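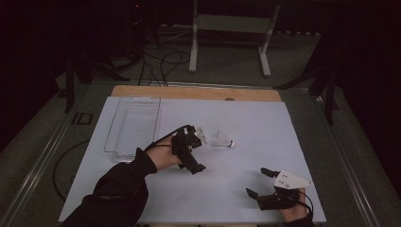 *Figure 4. Both hand grippers at the table, with a shuttlecock held in the left one.*

## 4. Recording the shuttlecock task

By now your grippers are paired with the Womum recorder and you've had a bit of a play with them, so let's gather some real examples! Do read the whole section through once before you begin. Unnur Hedegaard, who tried out the early drafts for us, found the second half much easier when she knew what was coming.

1. Put the clear tray towards the far left corner of the table and lay the shuttlecocks on their sides on the white surface.
2. Run each cable back over or past your wrist, leaving enough slack to reach the tray (a tight cable will tug at your hand, and the learner will faithfully copy every tug).
3. Press Start on the recorder and wait for 2 beeps. 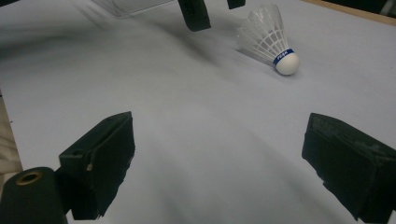
*Figure 5. View from a hand gripper, fingers open, shuttlecock beyond them.*

4. Bring one gripper in slowly with the fingers wide open. Either hand will do, and we'd love you to use both over the course of a session.
5. Close on the shuttlecock gently, lift it, and set it down in the tray.
6. Press Stop. Each pick-up and set-down is saved as one example.

> **Note:** Turn the shuttlecocks a little differently each time. It feels fussy, but a learner that has only met one angle will be quite lost when it meets another.
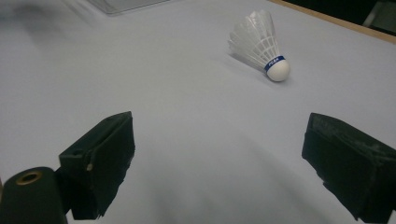 *Figure 6. Shuttlecock lying on its side, cork nearer the gripper.*

7. Carry on until you have 25 examples, then have a rest and a cup of tea. A full set is 400, and there's no prize at all for doing them in one go.

> **Caution:** Don't squeeze hard on the skirt. If one gets bent, swap it for a fresh one before the next example.

If a recording goes wrong, keep it and mark it "spoiled" from the list; section 9 explains how to sort those out later on.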